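Stemia Opens Cloth-Folding Collection to Outside Partners

2021-12-10

Stemia said today that it has finished the first phase of Flustus, its program for recording how people handle soft household goods, and will begin taking on outside partners for the second. The recordings are used to train a learning system that folds, flattens and sorts cloth.

The first phase started in June and produced 1,442 accepted recordings from 17 operators. Each operator works at a table with a pair of hand-held grippers and carries out a short task with a single piece of fabric, such as folding a square cloth lengthwise or opening a folded one out flat. A recording is accepted after a second person has watched it from start to finish and checked that the task was completed as written.

Another 404 recordings were set aside. Most of those had gaps in the gripper data, and the rest were stopped partway through. Stemia is keeping them apart from the main collection and may use some later for work on how a system recovers from a missed grasp.

"Cloth is hard to plan for," said Rutilio Robles, who leads data collection at Stemia. "You pick it up by the same corner twice and it hangs two different ways. We needed a lot of people doing the same plain job in their own manner, and we needed them to be able to feel what they were doing while they did it."

Robles said the hand-held approach was chosen after a short trial with remote operation last year. Operators in that trial took longer to learn the controls and tended to avoid folds with more than two layers. With the grippers in hand, most were recording usable work on their first day.

The second phase will add larger items, including bath towels and pillowcases, and a wider range of starting positions. Operators will be asked to begin with cloths that are crumpled, partly folded or turned face down. Stemia has set a target of over 471 recordings for each new item.

Two companies have agreed to take part. Fomport, which runs linen services for small hotels, will supply fabrics that have been through repeated laundering. Carretero, a maker of sorting equipment, will test the trained system on its own folding line and report the results back to Stemia. Financial terms were not disclosed.

Operators are paid by the hour and not by the recording - a practice Stemia says it will continue with all partner sites. Sessions are limited to half a day.

Organizations that want to contribute fabrics or host a collection table can write to the Flustus office at Stemia. Applications are reviewed in the order they arrive, and partner sites will receive a written task guide and two days of operator training before they start. 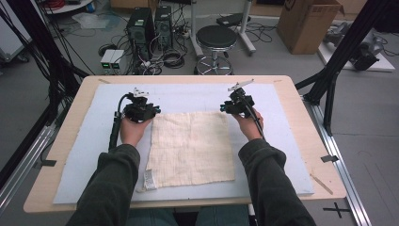

Cloth work with the hand-held grippers, Flustus program.
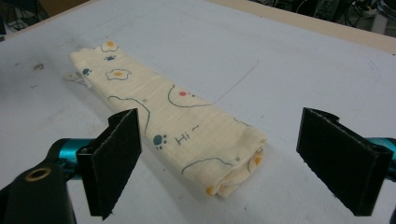

2 min read

Stemia develops software and training data for machines that handle fabric and other soft materials. Flustus is its collection program for household textiles.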